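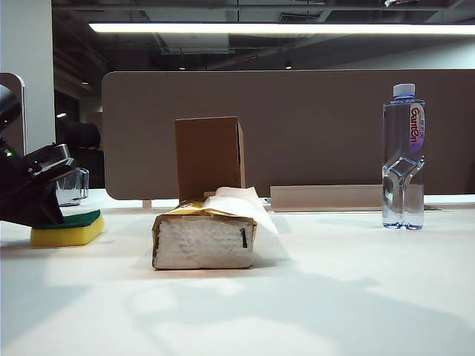 How to clean a desk with a washing-up sponge

Posted 11/10/2021 in Small Domestic Victories

A white desk is a lovely thing for the first fortnight. After that it becomes a record of every mug you have ever put down on it. I've had mine since April and have tried wipes, sprays and a policy of covering the worst bits with post. What works is an ordinary two-sided kitchen sponge, green on top and yellow underneath, and a bit of patience.

What you need

A clean sponge (new, please, and not the one that did last night's lasagne)
Washing-up liquid
A bowl holding 300 ml of warm water
Two dry cloths
Bicarbonate of soda, for rings

1. Clear the desk

Take everything off. I know you would prefer to clean in a neat arc round the tissue box. I have done this for years and you end up with a tissue-box-shaped patch in a slightly different shade. Cups go to the kitchen, including the clear plastic one you insist you are still using. Push the chair well back, or you will drip on it.

Unplug anything with a plug and get it out of splashing distance.

2. Dust first

Run a dry cloth over the whole surface, back to front. If you skip this and go straight in with water you will make a thin grey paste, and then you'll be cleaning that instead.

3. Yellow side

Put two drops of washing-up liquid in the water. Two. My first attempt was more of a squirt and I was rinsing until teatime. Dip the foam side, wring it until it stops dripping, then wring it again. Most desk tops are some sort of board with a coating on, and water that gets in at a join will swell it. I lost a corner of my old Hillell desk that way and it never lay flat again.

Work in strips the width of the sponge, overlapping a little. Turn the bowl water out when it looks like weak tea.

4. Green side, with caution

The scouring pad is for dried-on glue, the foot of the chair if it has picked up something nasty, and very little else. On a shiny desk it leaves a dull patch that catches the light for ever. Try it somewhere hidden first, such as the bit behind the monitor. Hardly any pressure, and keep it damp.

For coffee rings, leave the green side alone. Mix bicarb with a few drops of water, dab it on, wait while you make another coffee (use a coaster, for pity's sake) and lift it off with the foam.

Biro comes off with a little surgical spirit on a cloth. Permanent marker may live up to its name.

5. Rinse and dry

Fresh water, same sponge, well wrung. Follow straight behind with the second dry cloth. Leaving it to dry by itself gives you streaks, and you'll only see them when the sun comes round.

6. Put back less than you took off

Wipe the bottoms of things before they go back. If your tissue box has got tatty, fold down any torn wrapping or peel it off altogether. Rinse the sponge and stand it on its edge to dry, and keep it for the desk only. I cut a corner off mine so it doesn't wander back to the sink.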